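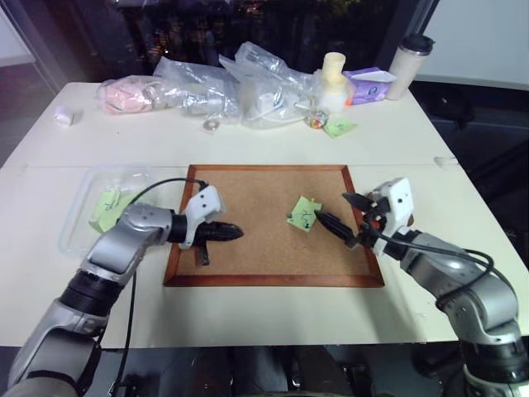 Posting this because we lost most of an afternoon to it and somebody else may have the same setup. Two arms, multi-fingered hands, pinning sticky notes to a cork board. Last week the right hand kept squeezing after it should have stopped.

The task is simple on paper. One hand steadies the board or the note, the other brings in a pushpin, presses, lets go. We had 28 good runs on it before the fault showed up.

On the next one the right hand closed on the pin, got the release command, and stayed closed. The controller log said the fingers were open. They were not open. The arm then started its retreat with the pin still held and pulled the note and the board along with it.

Abhishek Solanki was on the stop button and hit it. Board moved a few inches. One finger pad torn, no one hurt.

First guess was the hand itself. We swapped in the spare and got the same thing after 17 cycles. So it wasn't the hand.

Second guess was the software. Hina Mohmand went through the logs line by line and found the finger position readings freezing for 200 milliseconds at a time. During a freeze the controller was using the last good value and treating it as new.

The freezes only happened when the wrist was rolled far over. That pointed at the cable. There's a loop along the outside of the right arm, and at full roll it was pulling on the connector. Nothing you'd notice by eye. You could feel it if you put two fingers on the plug and moved the arm by hand with power off.

Fix for the cable: longer loop, a clamp a bit further back, new connector. Fix for the software: if a reading is older than 13 milliseconds the arm holds still and throws a fault. It should have done that from day one – my mistake, I wrote that part.

Also changed: the retreat move now checks force. If the arm feels a pull when it should be moving free, it stops.

And a rule for people. Hands stay off the table while the arms are live, even to straighten a note. Before this we were all a bit loose about reaching in between runs. A pushpin in a hand that thinks it's open is a bad thing to be near.

Left arm has the same kind of cable loop, so it gets the same clamp tomorrow morning. Will post the clamp drawing once Hina has checked the measurements.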